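Suchbegriff eingeben Suchen

Protokoll der Dezembersitzung - Leseabende und Schreibwerkstatt Derkance

Beginn: 19.30 Uhr
Leitung: Femke Baert
Protokoll: Farzad Jafarzadeh

TOP 1 Protokoll der letzten Sitzung
Das Protokoll wird ohne Änderungen genehmigt. Der Punkt Garderobe ist erledigt und fällt weg.

TOP 2 Rückblick Leseabende
Femke berichtet über den Herbst. Der Abend mit den Reisetexten war gut besucht, der Lyrikabend schwach. Als Grund wird vor allem der späte Beginn vermutet. Im neuen Jahr beginnen die Lesungen deshalb um 19 Uhr. Der Büchertisch bleibt bei der Buchhandlung Sandhu, die Abrechnung liegt vor und stimmt.

TOP 3 Schreibwerkstatt
Die Werkstatt läuft im Frühjahr weiter, wieder mit vier Terminen. Geschrieben wird von Hand, Laptops bleiben wie bisher draußen. Farzad regt an, für die Überarbeitung eine zweite Farbe vorzuschreiben, damit man beim Vorlesen die alte Fassung noch erkennt. Dagegen spricht, dass einige Teilnehmende ihre Texte lieber ganz neu abschreiben. Es bleibt freigestellt.

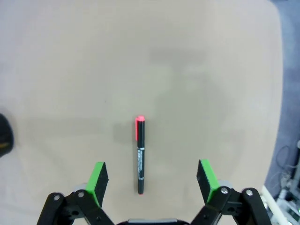 Schwarzer Stift mit rötlicher Kappe auf dem Tisch.

Material: Papier ist noch genug da. Bei Stevov liegt ein Angebot für Hefte mit festem Umschlag vor, Femke findet sie zu teuer. Farzad fragt bei Driltby nach einem Vergleichspreis und meldet sich vor der nächsten Sitzung.
Beschluss: Die Kursgebühr bleibt unverändert. Wer zwei Termine versäumt, bekommt keinen Anteil zurück.

TOP 4 Textheft
Das Heft mit den Werkstatttexten soll bis Ende Februar fertig sein. Eingereicht werden dürfen höchstens zwei Texte pro Person. Über die Reihenfolge gab es eine längere Diskussion - alphabetisch oder nach Themen. Abstimmung: Mehrheit für Themen. Korrektur liest Femke, und zwar auf dem Ausdruck. 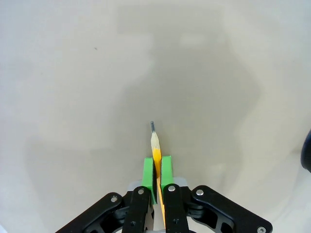 Das Vorwort übernimmt Farzad, maximal eine Seite. Fotos kommen diesmal nicht hinein, der Druck wird sonst zu teuer. Offen ist noch der Titel, Vorschläge bitte schriftlich an Femke.

TOP 5 Verschiedenes
Der Schlüssel zum Nebenraum klemmt weiterhin, Farzad ruft bei der Hausverwaltung an. Die Heizung soll vor den Lesungen eine Stunde früher angestellt werden. Der Wunsch nach einem Krimiabend wird auf die nächste Sitzung vertagt.

Ende: 21.10 Uhr

Abgelegt unter: Protokolle, Schreibwerkstatt, Vereinsleben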